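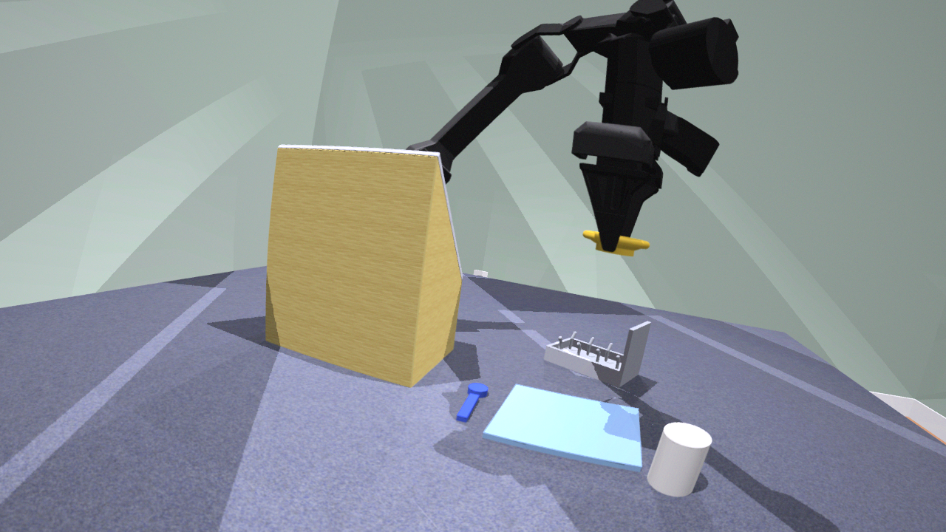

A simulated tabletop task, with the arm holding a yellow object over a gray rack.

Zuzanna Tokarz has spent two years trying to get a robot arm to tidy a table. She works at Darura, a small software company in Lillemont Park, and most of her tests never touch a real table.

"We run it in simulation first," she said. "I can put a wooden block next to a rack, start it 200 times overnight, and read the results with my coffee. If it knocks the rack over, I don't have to pick anything up."

Asked whether machines can do chores yet, she said it depends on the chore. Picking up one thing and putting it somewhere close by is mostly fine. A full dish rack is harder.

"People think the lifting is the hard part. Letting go is worse. You have pegs, you have a slot, and the thing in your hand is a little crooked. A person wiggles it. We had to teach wiggling, and it still gets it wrong."

Shop floors are easier, in her view, as the shelves stay put. Her colleague Haris Gondal is less sure. He spent nine days in March watching stock clerks at Dudek, a hardware store, and came back with a long list of things his software could not do.

"They open a box, see it's the wrong size, and swap it with the one behind," Gondal said. "Half of that is knowing the store."

Tokarz would not give a date for a home version. Her own kitchen has a dishwasher, which she loads by hand.

"I'd let the arm put away spoons," she said. "Glasses, no. Ask me again when it can do the rack."

Search this site Enter keywords Go

Contact the editor | Copyright 2025 Flestcombe | Back to top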